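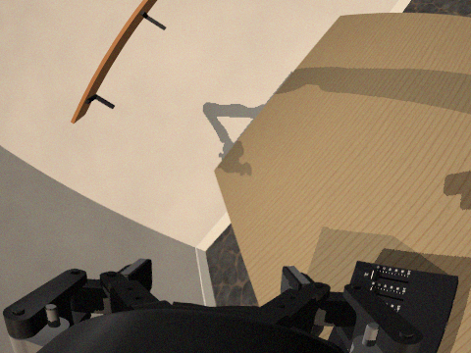
The Skumico training simulator is sold to employers who intend to place a robotic arm beside existing staff and wish to prepare those staff first. Our office assessed it over 9 weeks in the packing department at Zarevley. The wrist view brings the operator close to the black gripper, with its linkage plates and pivots filling the bottom of the display and the wood grain running behind it. Employees who had never handled such equipment found this view disorienting at first. The wooden rail on the wall, held by two short brackets, became a common point of reference for several of them.

Home Reviews Workplace Training Contact

The product is priced per site and covers up to 100 users. Installation was completed in one morning. The written guide is adequate, although the chapter on stopping the arm should come before the chapter on speed settings.
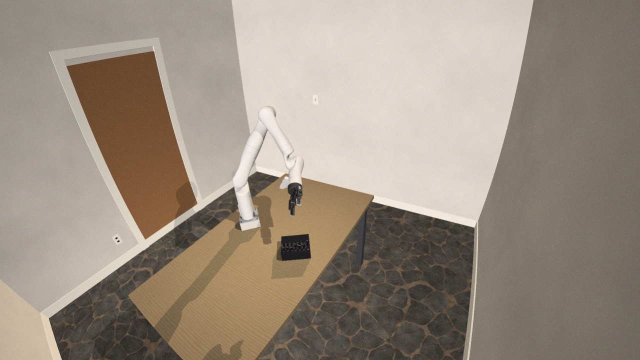
Of greater interest to management is the effect on job duties. Darius Sandu, shift supervisor, reported that packers now plan the arm's routine and review its errors, work formerly reserved for technicians. Eight of them have requested a revised job grade. Sânziana Chiriac of the personnel office considers the request reasonable and notes that the vendor's materials do not address pay or grading.

The simulator is recommended for departments with dedicated training hours. Departments without them should wait for the shorter course, expected in June.

70 shares 8 comments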